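Evening course in home decorating, handout 3: Pattern repeats

Hello again, everyone, and thank you for bearing with me while I went on (and on!) about paste last time. Tonight we come to repeats, my favourite bit of the whole course, though I do know it frightens people.

The repeat is simply the distance from one flower, say, to the very same flower further down the roll. You'll find it printed on the label. Take your wall height, round it up to a whole number of repeats, and cut every length to that. Do please buy all your rolls from one batch, as I learnt to my cost in my own hallway at Avcombe!

Small florals in vertical rows, such as violets with their leaves, are kind to beginners, and any joins tend to get lost among the sprigs.
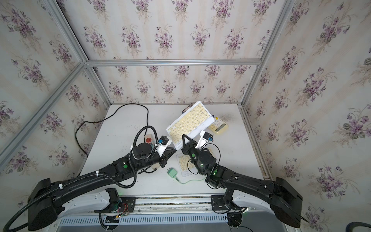
Idun Berge wonders whether one should start from the window or from the middle of the chimney breast. With a large pattern, start from the middle, Idun, and with a small one please yourself.

For May, bring a plumb line and 7 sheets of lining paper.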